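Packing and Storage Basics – Handout 5: Small Boxes in a Clear Bin 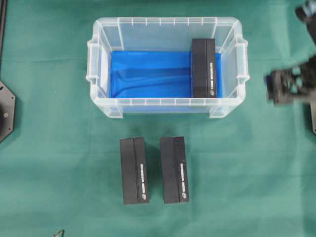
Fig. 1. Clear bin with blue liner, one black box standing inside near the right end, two more on the green cloth.

Course notes by Eulalia Villalba, for the January group

Please read these notes before the practice hour. They repeat what I explained at the table, with some additions that came from your questions.

1. The bin

For this unit we use a transparent bin, so that the contents can be checked from the side without lifting anything. Students often ask me if an opaque one is better. For things which suffer from light, yes. For boxed goods which somebody must find again in a few weeks, I prefer the clear one. The plastic of the bin in Fig. 1 is a little frosted, but a dark box is still easy to recognize through such a wall.

Look also at the ends of your bin. The flanges on the short sides serve as handles, and when bins stand on a shelf there must be space for the fingers. At the Lustlow store room the shelves were filled so tightly that the bins had to be pulled out by the upper rim, and many rims were broken in this way.

2. The liner

The floor of the bin is covered before the first box goes in. A cloth or a thin plastic sheet are both acceptable. Cut it a little larger than the floor and press it into the corners.

Folds are the usual difficulty. In Fig. 1 there is a long crease in the blue liner, coming from the left side toward the middle. Small wrinkles do no harm. A long crease is different: a narrow box which stands on it can lean, and then the next box leans also. Smooth the liner with the flat hand from the center to the walls, and do it again if you have moved the bin.

The color should be in contrast with the goods. Black on blue is good, black on dark gray is not.

3. Standing or lying

A box of this shape can be stored in two positions.

Lying flat: it is stable, but it occupies much floor, and if you put a second layer the lower boxes are hidden.

Standing on the long edge: the narrow face is on top and the box takes little floor. Each box can be taken out alone. This is the position we practice.

The weak point of standing boxes is the half-full bin, where they fall to the free side. Begin always at one end, near the wall, and continue toward the other end. If the row stays incomplete, close it with a folded piece of cloth or a block of foam. Do not close it with crumpled newspaper, it becomes flat after a short time and the ink can mark the boxes.

4. Order on the table

Put the waiting boxes in front of the bin, parallel, with a gap between them. The gap is for the fingers. Turn them so that the printed text is on the same side in all of them, as with the two on the green cloth in the figure. If the boxes are already turned correctly on the table, you do not need to turn them inside the bin, where there is less room for the hand.

The table itself has a cloth too. It protects the faces of the boxes from scratches – black surfaces show every one of them – and it makes less noise when many people work in the same room.

5. Labels and the list

Each bin receives a number and each number goes in the list. Write the number on both short ends, never on the lid only, as lids are exchanged very easily. In the Urrutia inventory, which we will study in unit 7, there were 779 boxed items, and 97 of them were in a bin with the wrong lid. The correction took more than one week.

In the list please write: number of the bin, kind of goods, position (standing or lying), date of packing, initials.

Homework

Choose one drawer or shelf at home with small boxed things. Pack it in a bin, with liner, and write the list. Bring the list to class, the bin can stay at home. If you have boxes of different heights, read first the Sarkent sheet on mixed rows, pages 5 to 7.

Liners can be cut from the blue roll in the cabinet. Scissors go back to the hook.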